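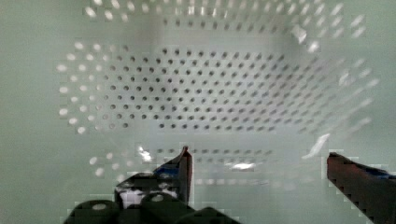

July 2024
Posted by Polyxeni Economou

Superannuation funds now publish a good deal of material on how they vote at company meetings. Far less is published on what members are told when a fund votes against the board of a company it continues to hold. I have spent the past several weeks reading the stewardship reports of three mid-sized managers, Harnar, Pener and Pirzada, with that narrower question in mind.

The reports differ considerably in length. Harnar's runs to 88 pages and lists every resolution on which the firm voted in the reporting year, 565 in all. Pener's is 30 pages and confines itself to votes the firm considers significant. Neither defines the word "significant" in a manner that would allow a member to test it. Pirzada does offer a definition - any vote against management at a company among its 20 largest holdings - and applies it consistently.

My principal concern is with the explanations given. A typical entry records that the manager opposed a remuneration report owing to "insufficient alignment with long-term outcomes". The same phrase appears against companies in mining, retail and aged care. A member reading it would not learn whether the objection was to the size of the bonus, the measure used or the period over which it was assessed. 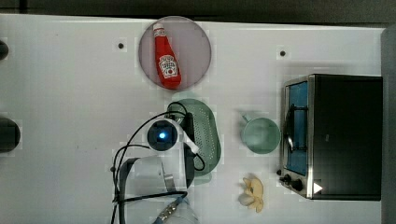 A ketchup bottle on a round plate.

The treatment of Jutport is instructive. All three managers held shares in the company and all three opposed the re-election of the same director last October. Harnar cited attendance. Pener cited independence. Pirzada cited both, and disclosed that it had written to the chair beforehand and received a reply it considered inadequate. Only the last of these entries would assist a member who wished to know what the manager intended to do next.

It may be objected that fuller disclosure would damage private discussions with boards. There is some force in this while discussions are under way. Once a vote has been cast and the result announced, the argument is considerably weaker, and a delay of one reporting period should meet most of what remains.

I have written to each manager asking whether its reasons are recorded internally in more detail than they are published. Pener has acknowledged my letter. I will set out any replies in a later post, together with the questions as I put them.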